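Moven project notebook - hand-held demonstration work
2022-07-21
Entry by Damian Wallner. Read and countersigned by Gion Pichler.

**Purpose of the session**

The session was intended to establish a standard starting procedure for two-handed demonstrations with the hand-held grippers. Until now each demonstrator has begun a recording in a slightly different manner, and the alignment step has had to be corrected by hand afterward. Gion reviewed the set collected in May and found that most of the rejected recordings failed in the opening portion, before any object had been touched. The remainder failed for ordinary reasons: a hand passing in front of a marker, or a gripper turned so far that no face of the cube could be read.

The Parkness set now stands at 2,385 accepted demonstrations. The target for the folding task is a further 500, of which 149 have been accepted to date. It is not sensible to continue toward that number until the start is settled.

**Procedure as tried**

1. The demonstrator sits, with both feet on the floor and nothing on the lap.
2. Both grippers are brought forward of the knees and held apart.
3. The marker cubes are kept above the hands and turned so that the head camera has a clear view of them.
4. The demonstrator holds still until the recorder confirms both tracks, and then closes and opens each jaw once, left before right.
5. The task begins only after the spoken word "start" from the person at the recorder.

Step 4 was discussed at some length. Gion would prefer that both jaws close together, as it shortens the opening. I have kept them separate for the present. When both close at once, a left-right swap in the configuration file cannot be detected from the recording alone, and we have already lost one afternoon to exactly that error. 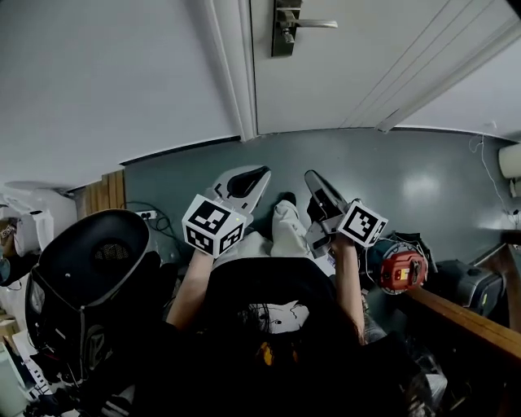 *Page last changed: 2022-07-21, D. Wallner*

The seated hold, with both grippers out over the floor and a cube on each, is the position to be copied by all demonstrators. The arms are extended and the space between the grippers is kept open. Demonstrators who hold the grippers close to the chest bring the cubes too near the camera, and the markers are then large but are lost as soon as the wrists turn.

Long hair should be tied back if it falls forward past the shoulder when the head is lowered. It has not spoiled a recording so far, but in the folding task the head is lowered a good deal more than in the seated hold.

**Observations**

The hold in step 4 was first set at 90 frames. This was sufficient for the tracker in every trial, but demonstrators found it difficult to judge and tended to move early. A tone at the end of the hold would be preferable to a spoken confirmation. Gion has agreed to add one to the recorder.

The Orakzai tracking script reports a confidence value for each cube separately. We had been reading only the lower of the two. Both should be written to the log, with the side named, so that a weak cube can be traced to its gripper and reprinted if necessary.

Jaw opening is estimated correctly at the two extremes. In the middle of the range the estimate lags when the jaw is moved quickly. For folding this is of little consequence. For the peg task it may matter, and I would ask that no peg demonstrations be collected until the lag has been measured.

Replay on the arms was not attempted. The Nirnunen controller is still running the old joint limits, and a replay against those would tell us nothing about the quality of the demonstrations.

**Room**

Chairs, cases and loose cables should be moved well clear of the demonstrator before a standing task is recorded. The seated hold does not require it, but the head camera takes in a good part of the floor and the walls, and the operator's attention is on the grippers and not on the feet.

**To be done**

- Tone at the end of the hold (Gion)
- Both confidence values to the log, left and right named (Gion)
- Measurement of jaw lag at slow and fast closing (Damian)
- Revised start procedure to be copied into the Moven handbook once the tone is in place (Damian)
- Joint limits on the Nirnunen controller - request already submitted, no reply yet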